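Home | Fleet | Routes | Investors | Careers | Help

Investor Relations: Frequently Asked Questions

Share 5 | Comments 3

The following answers are provided for shareholders of Drandcombe Airways and for members of the public who follow the company's results. They are reviewed after each reporting period.

When does the company publish its results?
Results are published twice a year. The half-year statement is released in August and the full-year statement in March. Both are posted on the Investors page at 7 a.m. on the day of release, before the market opens. A short traffic update is also issued each month.

What does "load factor" mean in the traffic update?
Load factor is the share of available seats, adjusted for distance flown, that were occupied by paying passengers. A high load factor does not always mean a high profit, as seats may have been sold at low fares. Readers should consider it together with revenue per available seat.

How large is the fleet?
The company operates 47 aircraft, of which 39 are leased. The remainder are owned outright. Lease terms, return conditions and maintenance reserves are set out in the notes to the annual accounts.

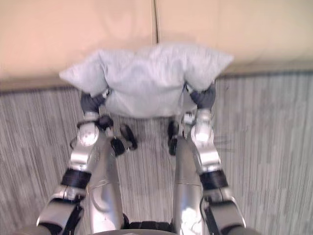

A white pillow held over a gray striped carpet.

Why do fuel costs differ from the market price?
The company buys part of its fuel in advance at agreed prices. When the market price falls, the amount paid may be higher than the current price for a time, and the reverse applies when the market rises. Hedging is overseen by Sayaka Ichikawa, Head of Treasury, under limits approved by the Board.

Does the company pay a dividend?
The Board considers a dividend once a year, after the full-year accounts have been audited. No dividend is paid at the half year. Shareholders who have moved or changed banks should update their details with the share registrar, Braltico, before the record date - late changes are applied to the next payment.

How is income from extras reported?
Baggage fees, seat selection, meals and onboard sales are shown together as ancillary revenue. Income from the Preta loyalty program is listed on a separate line. Points that members have earned but not yet used are carried as a liability until they are redeemed or expire.
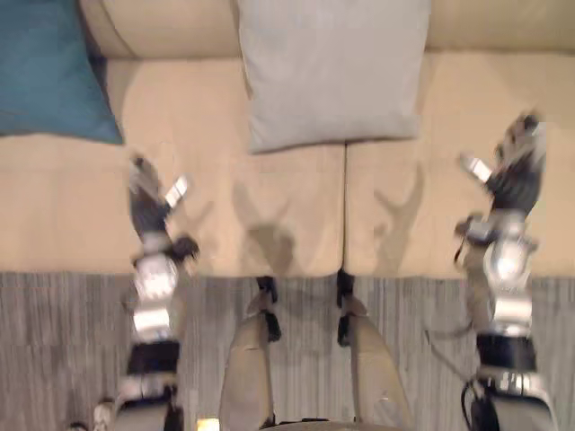

Teal and light gray pillows on a beige sofa.

Who may attend the annual meeting?
Any shareholder on the register at the close of business two days before the meeting may attend and vote. Those who hold shares through a broker should ask the broker for a letter of representation. Proxy forms must reach the Company Secretary, Han-gyeol Myung, no later than 48 hours before the meeting begins.

May questions be sent in advance?
Yes. Written questions are accepted until noon on the Saturday before the meeting. Questions on similar subjects may be grouped and given one reply. Individual booking complaints are passed to Customer Relations and are not read out.
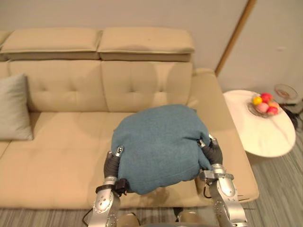 Contacts and Further Information

Whom should analysts contact?
Analysts and institutional investors should write to Ye-ji Yeon in Investor Relations. Press inquiries are handled by Yannick Charpentier in Corporate Communications. Neither office can comment on share price movements or on forecasts made by third parties.

Are printed reports available?
Printed copies of the annual report are mailed on request, free of charge - please allow three weeks for delivery outside the country. Earlier reports are available as downloads only.

Related items
Monthly traffic update: January
Notes on aircraft lease accounting
Preta program: changes to points expiry
Board appointments: Gun-woo Noh joins the Audit Committee
Changing your details with Braltico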